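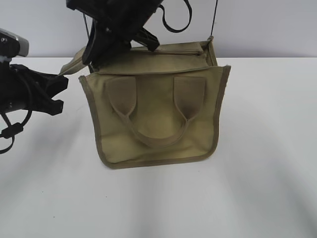

Treltell Robotics Club – Pre-session Safety and Inspection Checklist
Two-arm bench, bag and zip task
Date of inspection: 10 May 2020
Task set: Itero, round 2
Result: Pass with comments

Fill in every line before the arms are powered. Write OK, Comment or Fail. A Fail on any line in section 1 means no session until it has been put right and the sheet has been signed again by the member on duty.

1. Power and stop buttons

1.1 Emergency stop, bench side. OK. Pressed and released with both arms holding position. Both arms stopped.

1.2 Emergency stop, operator side. Comment. Works, but the button is stiff to twist back out. Younger members had trouble with it in April as well. A replacement is on order from Fuchs.

1.3 Mains lead and extension. OK. Lead is clipped along the back leg of the bench and does not cross the walkway.

1.4 Speed limit. Comment. Was found at 100 per cent at switch-on. Set back to the club limit before anything else was done. Whoever last used the bench should have reset it. Please read line 6.3.

2. Arms and cables

2.1 Arm mountings. OK. No movement when pushed by hand with the power off.

2.2 Cable slack. Comment. Enough slack for the full reach of both arms, but loops hanging low near the table can catch on the work when an arm turns at the wrist. Run each arm through its full turn at slow speed and watch the loops. If one touches the table, stop and clip it higher.

2.3 Connectors. OK. All pushed home. One clip had worked loose and was pressed back on.

2.4 Distance between arms. OK for single-arm moves. For the zip task the two grippers have to work close together at the end of the bag, one holding the fabric tab and the other on the zip slider, so the usual keep-apart setting cannot be used.

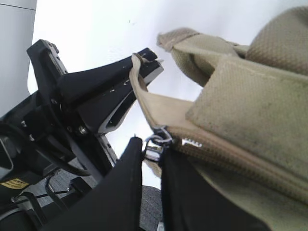

With that setting off, the operator must move one arm at a time. Bring the holding arm in first, close it on the tab, and leave it still. Only then bring in the pulling arm. The second member watches the gap between the grippers and has a hand on the stop button throughout. If the fingers touch each other, stop, open both, and back the pulling arm out before trying again.

2.5 Grip force. OK. Set to 4 on the club scale for both arms. Do not raise it to cure a slipping zip. Move the grip point instead.

3. Work piece

3.1 Bag, general condition. OK. Canvas sound, binding complete round the edges, no loose threads long enough to wind round a finger joint.

3.2 Zip. Comment. Runs freely by hand in both directions. The metal pull is small, and it needs to be lying flat before the arm goes for it. A pull standing on edge gets knocked aside.

3.3 Handle. OK. Front handle should hang down and lie against the bag. Smooth it flat by hand before the start, with the arms parked.

3.4 Cords. Comment. Check both black cords at the top corners for wear and pull on each one. Keep the arms clear of them. The path file from Oltesach swings wide on the way back and should not be used on this bench until it has been changed.

3.5 Starting position. OK. Bag upright, front towards the operator, nothing else within reach of the arms.
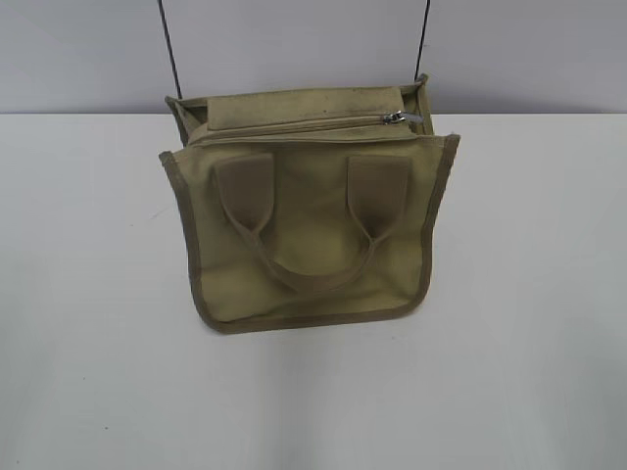
4. Gripper fingers

4.1 Screws. OK. All checked with the hand driver, none loose. Do not use the powered driver on these.

4.2 Opening and closing. OK. Opened and closed 17 times on each arm without sticking.

4.3 Finger tips. Comment. Tips should be looked at before every session, with the fingers open and the power off. Feel along the inner edges for burrs that might pull threads out of the canvas. The ridged inner faces need a dry brush if they have picked up fluff. There is a pale scuffed patch at the very tip of the left finger, and a few light marks a little way below the tip on the right one. Neither is a reason to change the fingers, but note it on the sheet if the wear gets any larger.

5. Table and surroundings

5.1 Table top. OK. Wipe down before use. Small bits on the surface show up on the wrist cameras and have confused the zip finder before.

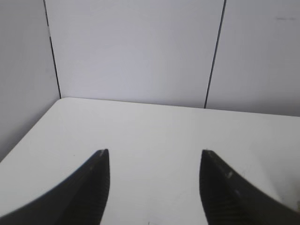 5.2 Panels. Comment. All panels round the table must be in place and pushed fully together at the corners before the arms are switched on. Press along each join from top to bottom. The two upright seams at the back show as thin dark lines on the wrist camera, and a seam that looks wider at one end than the other means a panel has moved. The faint grey smudge on the right-hand panel can be left, as it does not affect the camera checks. Do not lean anything against the outside.

5.3 Lighting. OK. Main lights on, blind down. If the blind is up, the zip pull reflects and the camera loses it.

5.4 Floor. OK. Bags and coats on the hooks, no drinks on this side of the room.

6. People

6.1 Two members present at all times. OK.

6.2 Hair tied back, lanyards off, sleeves above the wrist. Comment. Lanyards had to be asked for twice.

6.3 End of session. Arms parked, speed limit back to the club setting, power off at the wall, sheet put in the folder.

Actions from this inspection
– Fit new operator-side stop button when it arrives.
– Move the low cable clip on each arm up by one hole.
– Change the return move in the Oltesach path file and test it with no bag on the table.
– Put a label about the speed limit next to the main switch.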